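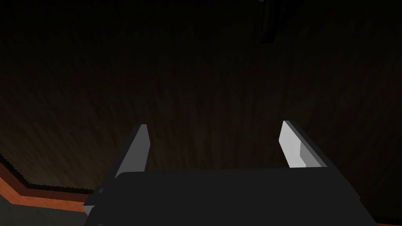

Numidgate HX is a two-component hardwax oil for interior timber furniture and joinery, supplied by Dombridge Coatings as a base oil (Part A) and an isocyanate-free accelerator (Part B). It penetrates the surface fibres and cures to a thin, low-sheen finish that can be repaired locally without stripping the whole piece. Colour is set by the pigment in Part A and by the species beneath it. A dark wooden tabletop will show lint and fine scratches more readily than a pale one, and for surfaces of that kind the Matt grade is preferred over Satin. Both grades are mixed and applied in the same way.

Recommended uses
Dining and occasional tables, desks, shelving, bench seating, cabinet doors and internal stair handrails. Not recommended for exterior timber, wet-area benchtops with undermount sinks, or floors subject to trolley traffic.

Composition
Part A: modified linseed and tung oils, carnauba wax, iron oxide pigment where specified.
Part B: polyfunctional hardener in a plant-derived carrier.
Solids content by volume, mixed: 89%.

Surface preparation
Sand to P120, then P150. Finer grits close the grain and reduce uptake, particularly on spotted gum and jarrah. Vacuum the surface and wipe with a cloth dampened with methylated spirits. Previous polyurethane or lacquer must be removed completely. Moisture content of the timber should be stable and within the normal range for the room in which it will be used.

Mixing
Mix Part A and Part B at the ratio marked on the lid. Stir slowly by hand for 2 minutes. Do not shake. Mixed product cannot be returned to the tin.

Application
Spread with a white nylon pad or a plastic scraper, working with the grain. Leave until the surface stops drawing in oil, then remove all excess with lint-free cloths. No wet film should remain. Edges and end grain may need a second pass in the same session. On oily species such as teak, carry out a test panel first.

Oil-soaked cloths can self-heat and ignite. Lay them flat outdoors to dry or submerge them in water in a sealed metal container before disposal.

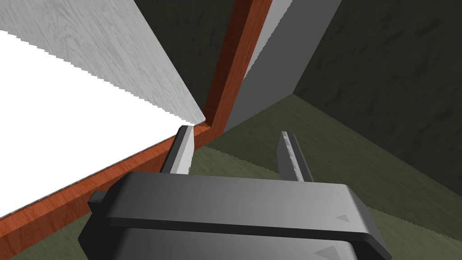 Can Numidgate HX be applied over an existing oil finish?
Where the old finish is a penetrating oil in sound condition, clean it with Clirnidura Wood Soap, allow it to dry overnight, abrade with P150 and apply a single thin coat. Silicone-based polishes interfere with adhesion and must be sanded out.

Care and maintenance
Dust with a dry microfibre cloth. Avoid ammonia cleaners and steam. Local wear can be refreshed with Keskin Care Oil in the matching sheen.

Pack sizes and codes
HX-61 Matt, 1,000 mL kit
HX-61 Satin, 1,000 mL kit
Sample sachets in either sheen, on request

Storage
Keep tins upright and tightly closed, away from direct sun and frost. Part B is moisture sensitive and should be used promptly once opened.

Technical enquiries: Gisela Lucero, Dombridge Coatings
Data sheet revised July 31, 2019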